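Home Archive About Kitchen stuff Garage stuff Contact

I spent most of Sunday sorting out the cold drinks. We go through a lot of them once the weather turns, and for years they have lived wherever there was a gap. Glass went behind plastic, cans rolled around on their sides, and I kept buying more of what I already had.

So everything came out and got a place.

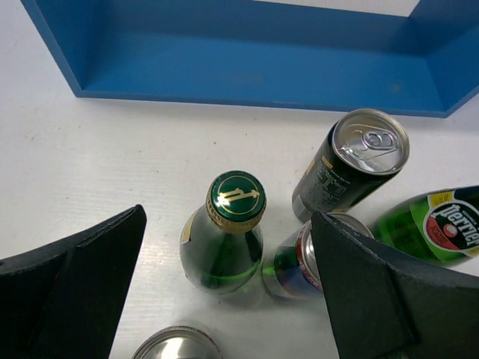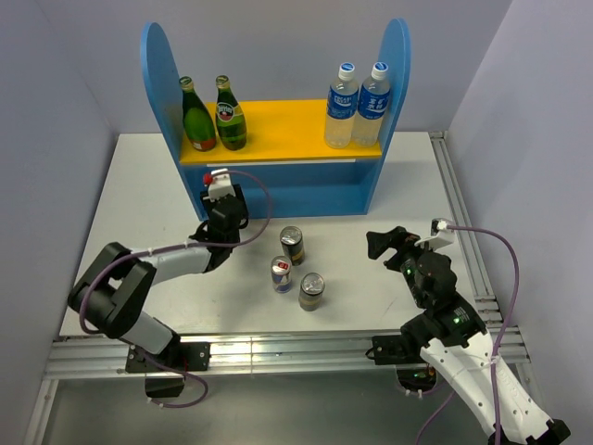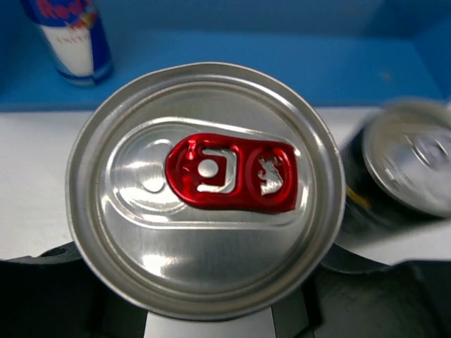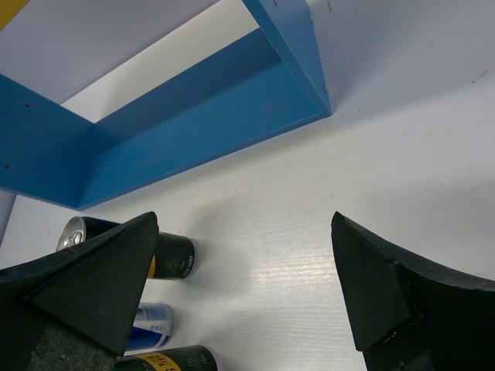
Drinks day. Perrier and the plastic bottles are on the yellow shelf in the second photo, and the can with the red tab is in the third.

The shelf is blue and yellow, and I know it looks like it belongs in a kid's bedroom. I like it. There are a few chips on the edges of the blue and I'm leaving them alone. I looked at a nicer one from Sindby and could not see what I would get for the extra money. It would have been 20 inches wider too, and I don't have 20 inches.

My rule for the shelf is glass at one end and plastic at the other, with a space left between them. The gap matters more than I expected. When bottles stand shoulder to shoulder I grab one and knock the next, and I have swept up enough green glass for one lifetime. With a gap I can get my hand in.

Cans are the harder part. They stack badly and they roll. My friend Sherif Ragab keeps his on their sides in a wire rack and swears by it, but his rack is screwed to a wall and I rent. I tried laying mine flat in the blue tray and they slid every time I picked it up. Standing them upright works better for me. I can also read the lids from above, so I know which one is the energy drink before I pick it up.

The tray is still useful. I use it for carrying things out to the porch, and the rest of the time it holds odd ones, like the last can of something I didn't like much.

A few other notes, mostly for me:

Wipe the shelf before anything goes back on it. Sugar from one old leak will glue a bottle down.

Check dates on the plastic bottles. I had one at the back of the old cupboard from two summers ago. It went down the sink.

Labels face out. I used to think this was fussy. It saves me turning four bottles to find the one I want.

Stop buying the big case. It's cheaper per can, but I have nowhere to put it and it ends up in the hallway by the shoes.

I still have the compartment under the shelf board to figure out. Right now I'm thinking paper cups and the bottle opener, which has been in the wrong drawer since February. It might also fit the small cutting board for limes – I need to measure that first.

Next weekend is the spice drawer, if I get to it.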